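Home | News | Automation | Events | Contact

New parcel-handling rules give robot crews one shared playbook

By Clementina Patrício
11/07/2019
3 min read

Anyone who has tried to compare two robot work cells knows how messy it gets. One site logs every stopped run, the next only logs the ones that break something, and a third keeps its notes on a whiteboard. So it is great to see Wokside publish a working code of practice for robots that handle parcels and soft packaging, and even better that it is short enough to read over lunch!

The code runs to nine pages and applies to every Wokside cell from today. It was written by Hatice Coşkun and Kadir Yazıcı, with a lot of input from the people who run the cells day to day. Coşkun says the first draft was four times as long.

"We kept asking the operators which rules they would still follow at the end of a long shift," she says. "Whatever they laughed at, we took out."

The section most people will turn to first is on labels and scan points. Before a run starts, the operator has to read any handling text printed on the equipment, in whatever language it comes in, and write the meaning on the run sheet. If a surface says which way up a waybill goes, the robot's routine has to match it. Hands and fingers are to be kept off the scan mark during a read, and a grip on an upper edge is treated as its own kind of grip, with its own line on the sheet.

Soft materials get a section too, and it is the one Yazıcı is proudest of. Sheets, bags and wraps fold in ways that rigid boxes never do, and they can hide the end of an arm from the people watching it. Under the code, an arm working against loose sheeting has to run at reduced speed, and the operator must have a second line of sight before the speed goes back up.

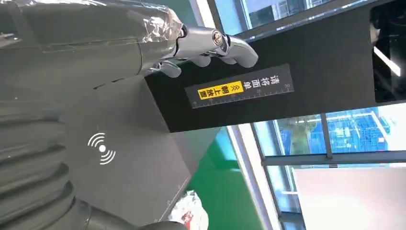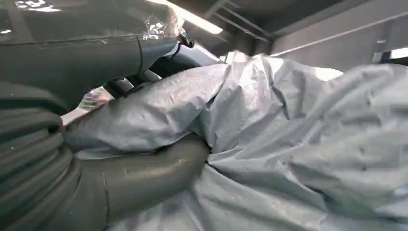

Sleeves and bellows come next. Covers have to be checked for splits, trapped material and loose ends before the first run of the day and again after every 100 cycles. A torn cover stops the cell until it is changed - tape is not a repair. Yazıcı would like that last rule printed on a T-shirt.

Then there is the pause rule. Any operator can stop a run for any reason, without asking first, and the cell stays stopped for at least 60 seconds while two people look it over. The stop is logged, but the name of the person who called it is left off. Jolene Cosgrove, a shift lead who tested the rule over the spring, is a big fan.

"People used to wait and see if a problem would sort itself out," she says. "Now they hit pause, we have a look, and we get going again. I love it."

The code does not replace the safety standards that already apply to robot cells, and it says so on page one. It sits on top of them and deals with the small daily choices that formal standards leave to the site. Teams can add their own rules but can't drop any of the shared ones.

Comments are open to operators and outside readers until the end of September, and a revised version is due in October. Coşkun especially wants to hear from sites that handle very thin wraps, where she thinks the speed rule may need more work.

Related items
Gudex opens its grip test sheets to the public
Bromberg operators on writing a better run log
Elif Naz Saraç: what I look for in a cell inspection
Garg updates its training plan for new shift leads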